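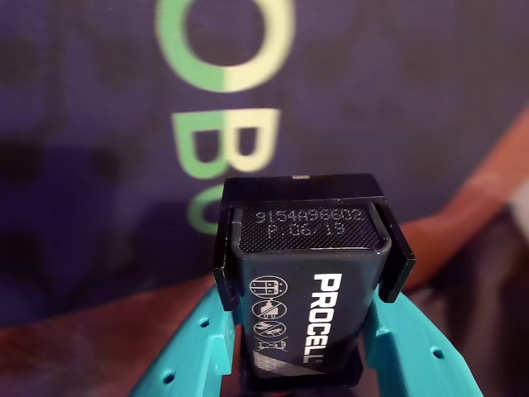

The visitors were due at ten. At 9:28 Yaneth Villanueva signed the log for cell 5 and entered the starting count, 679, which was the number of completed cycles since the last change of fingers.

The arm was called Bruno. The name was on the work orders, so it had to be used.

"Cycle means one pick, one insertion, one release," she told the group when they had been let in. They were from Inico, the company that might buy the line, and they stood behind the yellow tape in borrowed safety glasses. "The part is a nine-volt battery in a holder. Tolerance on the seat is 0.2 millimeters."

"And if it misses?" The question came from a woman near the back. Her badge said Yaneth Bedoya, Acceptance Testing.

"It backs off, corrects and tries again. Up to three attempts. Then it stops and asks for an operator."

"Who is the operator?"

"I am."

Bruno ran. The fingers closed, the wrist turned four degrees, the force trace on the monitor rose and fell. 680. The group watched the arm for the first few cycles and the monitor after that. By 690 two of them were discussing the train back to Morkport.

Bedoya had moved up to the tape. "May I choose the next one?"

Villanueva looked at Sánchez, who ran the plant and had told her before the visit to keep to the script. Sánchez was explaining floor loads to someone. She slid the tray over.

Bedoya went through the batteries, turned one end for end, and set it back in its slot with the terminals facing the wrong way.

The fingers closed on it. The wrist turned. The trace rose, passed the usual peak and stayed there. Bruno backed off, shifted a fraction to the left and tried again. It shifted right and tried a third time. Then the arm withdrew, set the battery down in the reject slot and held still. The lamp went amber. The monitor said OPERATOR.

The talk about trains stopped.

"Thirty-one seconds," said Bedoya, and wrote it down. "Your data sheet says 28."

"The data sheet assumes two corrections."

"Then the data sheet should say so."

"Yes," said Villanueva. She pressed the reset, entered the stop in the log with its cause, and left the column for remarks blank. Then she turned the battery the right way around and put it back in the tray.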